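Griet Wouters had been told there was a system, and she didn't believe in systems. She had shared houses with three of them. There had been a roster in Hultwood with coloured magnets, and a jar for fines that somebody eventually spent on pizza.

"It's a basket," she said.

"It's the basket," said Thijs. He had come back from a weekend at Narport full of it. You put one basket in the middle of the table. Anything that didn't live on the table went in the basket, and at night the basket went round the flat and everything got off at its own stop, like a bus.

"And who drives the bus?"

"We take turns."

Griet looked at the table. She had paid for half of it and could remember eating at it in September, when Isla Mackay came down and they'd had to balance the salad on a chair. The sheep had been Isla's present. It had a pink bow and no obvious duties, and it had lived in the corner ever since.

"What about him?" she said.

"He lives there."

"So he's exempt."

"He's not exempt, he's home."

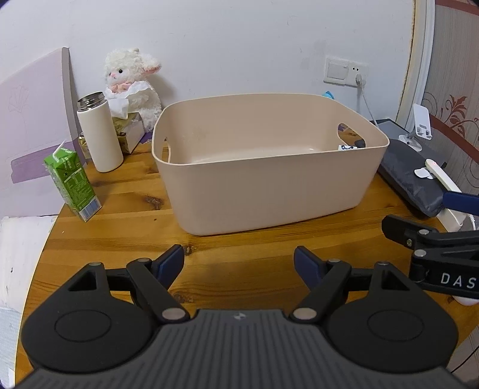
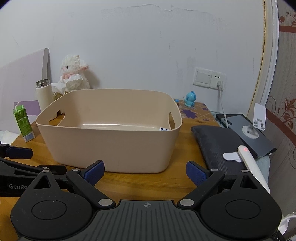

She sat down with her coat still on. It seemed to her that if the sheep was home then the drink carton could be home too, and the bottle, and before long the whole table would have applied for residency and the basket would be going round the flat every night with nothing in it. She said so.

"You're being difficult," Thijs said.

"I'm asking how it works."

He picked up the bottle, looked at it, and put it back in the same place. "That's for tomorrow," he said.

"Right."

"I need it for work, Griet. It's no use in the cupboard."

She said nothing. The kettle was going in the kitchen, and upstairs old Willy Dekker was dragging his armchair towards the window, as he did every evening before the news. He had lived in the building for most of his life and as far as she knew had never once owned a basket. His place was spotless. She had asked him about it on the landing and he'd said he put things away – he seemed to think it was a strange question.

"Two weeks," she said. "Then it goes under the sink with the sponges."

"A month."

"Two weeks, and I'm not driving on Fridays."

Thijs thought about it. Then he reached over and turned the basket a little, so that it sat square to the wall, and went to see about the tea. Griet took off her scarf, looked for somewhere to put it, and dropped it in.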